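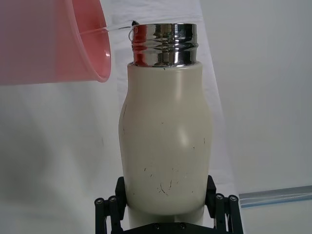 3. Aufbau des Greifers

Der Greifer wurde im Januar in der offenen Werkstatt Kereama gebaut, der Arm (Projektname Plitatside) war aus dem Vorsemester vorhanden. Beide Finger sind als Parallelogramm ausgeführt. Jeder Finger hat zwei Lenker, eine innere und eine äußere Schwinge, und am Ende einen abgewinkelten Kontaktbacken. Dadurch behalten die Backen beim Schließen ihre Richtung bei. Das Querstück in der Mitte trägt den Antrieb und ist mit dem Flansch verschraubt.

Der erste Satz Lenker war zu weich. Beim Anheben der Flasche verdrehten sich die Finger sichtbar gegeneinander, und die Flasche kippte nach vorn. Im zweiten Satz wurde die Wandstärke erhöht, die Bohrungen wurden nachträglich aufgerieben. Das Spiel in den oberen Gelenken ist seitdem gering, aber nicht null.

Die Kamera sitzt am Handgelenk und blickt zwischen den Fingern hindurch nach vorn. Der Halter dafür stammt von Anahera Wihongi, die auch die Kabelführung übernommen hat.

3.1 Wahl des Prüfobjekts

Als Prüfobjekt dient eine cremefarbene Flasche mit blankem Edelstahlhals. Sie wird ohne Deckel gegriffen. Für die Bildauswertung ist sie unbequem: Der Hals spiegelt die Umgebung in senkrechten Streifen, auch das Rot des rosa Behälters daneben, und der Lack hat auf dem bauchigen Teil mehrere Kratzer und kleine Abplatzungen. Unser Kantenfilter hat die Kratzer anfangs als Teil der Kontur gewertet.

Gegriffen wird weit unten am Bauch. Ein Griff am Hals wurde verworfen, die Backen rutschten auf dem glatten Metall ab. Nachteilig am tiefen Griff ist der hohe Schwerpunkt über den Backen, der Arm muss deshalb langsam beschleunigen.

3.2 Ansteuerung

Die Steuerung läuft mit dem selbst geschriebenen Programm Ustau auf einem gebrauchten Notebook. Der Greifer schließt bis zum Sollwert des Motorstroms und hält dann die Position. Der Sollwert wurde in kleinen Schritten angehoben, bis die Flasche beim Schwenken nicht mehr rutschte. Im Programm steht er jetzt auf 242, das ist ein reiner Zählwert ohne Einheit.

Zwischen Schließen und Anheben liegt eine Pause von 300 Millisekunden. Ohne diese Pause zog der Arm schon an, während die Backen noch nachliefen.

3.3 Versuchsreihe

Am 21. März 2018 wurden 100 Griffe hintereinander gefahren, die Flasche stand dabei jedes Mal an einer anderen Stelle des Tisches. Das Protokoll umfasst 1116 Zeilen und liegt im Projektordner Plumulon. Die meisten Fehlgriffe traten am rechten Tischrand auf, wo der Arm fast gestreckt ist und die Backen schräg ansetzen. Bei einem Fehlgriff hat sich eine Schraube im Querstück gelöst — sie ist jetzt mit Sicherungslack gesetzt.

Offen ist noch die Auflage der Backen. Geplant ist ein dünner Gummibelag, der sich ohne Ausbau der Finger wechseln lässt.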